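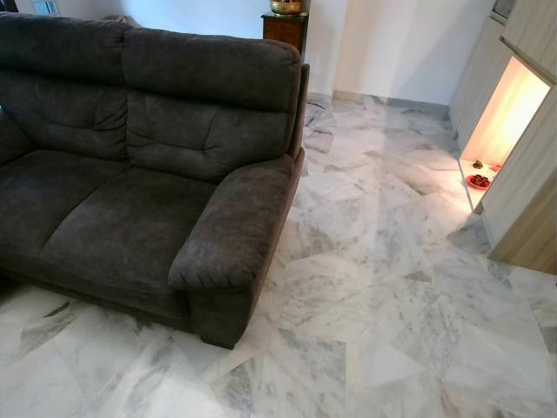 couchpotato_deb
OK so I need opinions before I talk myself into something dumb. We're moving to a smaller place in Cidville in November and I've got to decide if the big gray couch comes with us. It's a Flimulari, we bought it secondhand and it's been the best napping couch I ever owned. But the fabric drives me up the wall! Every time you brush it the wrong way you get those light and dark patches all over, and I can't tell anymore what's a stain and what's just the nap going in different directions. Movers want 237 to add it to the load. A new one I like from Varkus is 400 on clearance (smaller, flat weave, kind of a boring tan). Keep or ditch?

rustybucket
Keep it. A 400 dollar couch is going to be foam crumbs in two years. Those thick padded arms alone are worth the moving fee, you can sleep on one without a pillow.

mina_k
Going to disagree with rusty. I had the same sort of couch with the puffy backs and all the little tucks and seams, and crumbs LIVE in there. I vacuumed mine every weekend and still found popcorn when I sold it. If you've been annoyed by the fabric for years you'll be annoyed by it in the new place too.

couchpotato_deb
mina the popcorn thing is real lol. I found an earring in mine last spring that I'd been blaming on the gym

tallpaul77
What are the floors like in the new place? If you've got that white marble now and you're going to wood, put felt under the feet before anybody slides it. Short block feet like that will chew up a soft floor. Ask me how I know.

couchpotato_deb
Wood, yeah. Old wood. Good call on the felt, adding it to the list.

rustybucket
For the patches, get a soft clothes brush and go all one direction, top to bottom on the backs and back to front on the seats. Takes maybe 20 minutes. Then whatever's still dark is a stain and you can go after it.

mina_k
And then somebody sits down and it's all over the place again.

rustybucket
It's a couch, people are going to sit on it. My last word on the subject is MEASURE THE DOORS. My brother in law got his halfway up a stairwell and it stayed there overnight.

harbor_gal
Jumping in because I own the Varkus one, or at least I think it's the same one. Tan, clearance, comes in two boxes? It's fine. It's firm. My husband is tall and hates it. I wouldn't nap on it, but it does wipe clean, and with two kids that's what I was after.

couchpotato_deb
Ugh, firm is not what I wanted to hear. Measured tonight and the new front door will take it if the couch goes in on its end. The wall it has to sit on is another story, I'd lose the spot for the bookcase.

tallpaul77
Bookcase can go in the hall.

mina_k
Bookcase should not go in the hall, you'll hit your hip on it every night.

couchpotato_deb
Leaning keep, sorry mina. Gonna try the brush thing tomorrow and call the movers after. Does anyone know if those felt pads come in a square shape or do I have to cut them?

tallpaul77
They come square. Get the nail-on kind, the sticky ones slide right off.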